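October 30, 2024

Finger day! The new yellow ones came from Nisley at last, so Yusri Nasution and I spent the whole afternoon setting them against our old Orley pads (five goes each, then swap, then tea).

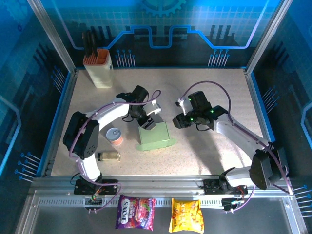

I'd been dreading the wrist camera settings, but Yusri had sorted those in August and left me a note, bless him. My own job was grip force. I began at 300 on the controller, far too keen, and crept down to 43, where I started to like it — gentle, but still a proper hold. 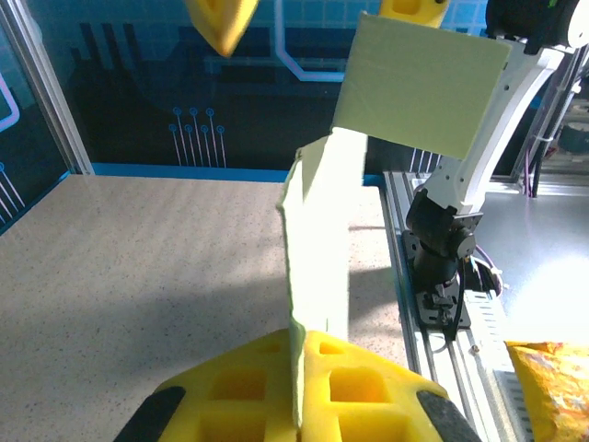 Melberg Robot Club, Gripper Group

Yusri still prefers the old pads and we argued happily over biscuits. I think the soft ones forgive my sloppy aiming! He wants 100 runs before he'll change his mind, so that's my week gone.

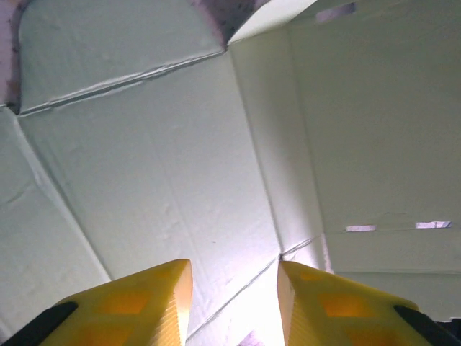 Yellow fingers inside the white box, from the wrist camera.

Must ring Opoku about spare screws, and take the good screwdriver back.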